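We use cookies to improve this forum. Accept

Moving a sourdough starter by car
Posted by Aatos Kemppainen, Tuesday, February 6, 2024

I'm driving 415 miles to Maldonado in August and want to bring my starter. Cooler or dry it first? 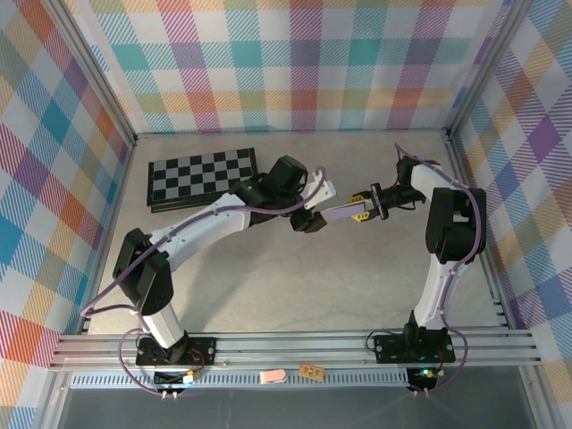

It's a rye starter, fed once a day, kept at 70 degrees.

vukine_baker: Dry it. Spread it thin on parchment and crumble it into a bag. A jar in a hot car will overflow.

geltico: Disagree. Feed it stiff, leave the lid loose, put it in a cooler. Mine was fine after nearly 60 hours.

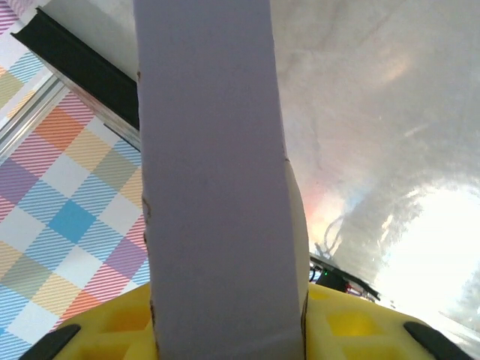

Drying costs you days of feeding at the other end.

vukine_baker: Days, sure – but you still have a starter. Do both.

Aatos Kemppainen: OK, drying half this weekend.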